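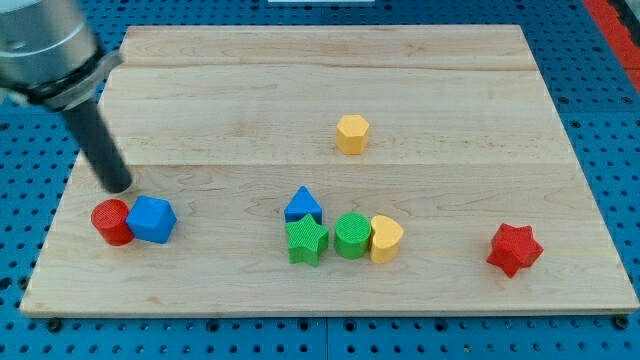
第四章　台面养护

4.3　枫木拼板台面的首次上油与日常保养

适用范围：Weltcombe 系列浅色枫木拼板台面，未涂漆型。已涂清漆或硬蜡油的台面请看 4.5 节，两种做法不能混用。

枫木纹理较淡，板面上有少量深色节疤和斑纹属于天然特征，不在更换范围内。拼板之间的接缝会随室内湿度略有胀缩，冬季供暖期间用指甲能摸到浅缝，一般到五月前后恢复。缝宽超过 2 毫米时，请停止使用并联系经销商。

所需物品

Varemholm 台面油一罐（货号 2442）
不掉毛棉布若干
240 目砂纸、手持砂块
中性洗洁精
丁腈手套

首次上油

1. 台面拆封后平放在室内，两面都要通风，放置两天再开始。不要靠墙立放。

2. 用拧干的湿布把整块板擦一遍，等表面完全干燥。擦过之后木毛会立起来，手感发涩，属正常现象。

3. 顺着木纹用 240 目砂纸轻轻打磨，去掉木毛即可。不要横着磨，浅色木料上的横向划痕上油以后会很明显。

4. 用吸尘器吸净木粉，再用干布擦一遍。接缝里的木粉要用软毛刷刷出来，留在缝里会和油结成硬块。

5. 把油罐摇匀，倒少许在棉布上，从一端开始薄薄涂开。每平方米用油接近 100 毫升，端面吸油较快，可以补涂一次。

6. 静置二十分钟，用干净的布把没有吸进去的油全部擦掉。表面不应留有发亮的油渍。

7. 翻面，重复第 5 步和第 6 步。底面不上油，台面容易向上翘曲。

8. 隔夜后再上第二遍，用量减半。

注意：第二遍之后二十四小时内不要沾水，也不要在上面压放重物。完全固化需要一周，这段时间可以轻度使用，有水渍随手擦干。

警告：浸过油的棉布堆放时会自行发热，有起火危险。用完后请摊平晾在室外，或浸入水中后装进带盖的金属桶。不要揉成团丢进垃圾袋。

日常清洁

一般污渍用湿布加少量中性洗洁精擦拭，再用清水布擦净，最后擦干。不要使用钢丝球、漂白水和含氨清洁剂。

咖啡、茶和红酒渍渗入较快，应在几分钟内处理。已经变色的部位可用砂纸局部打磨，打磨范围应比污渍大一圈，边缘逐渐减轻力度，然后按第 5、6 步补油。

铁锅底部潮湿时会在枫木上留下灰黑色印记，普通清洁剂去不掉。可用柠檬汁敷五分钟，擦净晾干后补油。

热锅必须垫隔热垫。

何时补油

在台面上滴几滴水，五分钟后若水珠仍然立着，暂不需要补油；若水摊开、木色变深，就该补一遍。水槽周围和灶台两侧通常最先需要处理，可以只补这两处，不必整块重做。

补油前不需要通体打磨，清洁并干燥后直接按第 5、6 步操作。

常见问题

表面发黏：余油没有擦净。用布蘸少量新油擦拭发黏处，待其软化后立即用干布擦掉。
颜色深浅不一：多为打磨不均，深处是磨得较少或节疤附近的位置。可重新打磨一遍再上油。
板面轻微翘起：检查底面是否漏涂，并确认固定螺丝没有拧死。Plollstead 支架的长孔是为木材胀缩留的，螺丝应装在孔的中间。

台面油开罐后请盖紧，置于阴凉处，避免儿童接触。罐口结皮可以挑掉，下面的油仍可使用；整罐变稠则应报废，按当地规定处理。

本节修订：2026年6月27日
编写：Nesrin Keskin　　校对：Ilgın Gündoğdu

下一节　4.4　开孔与水槽边缘封闭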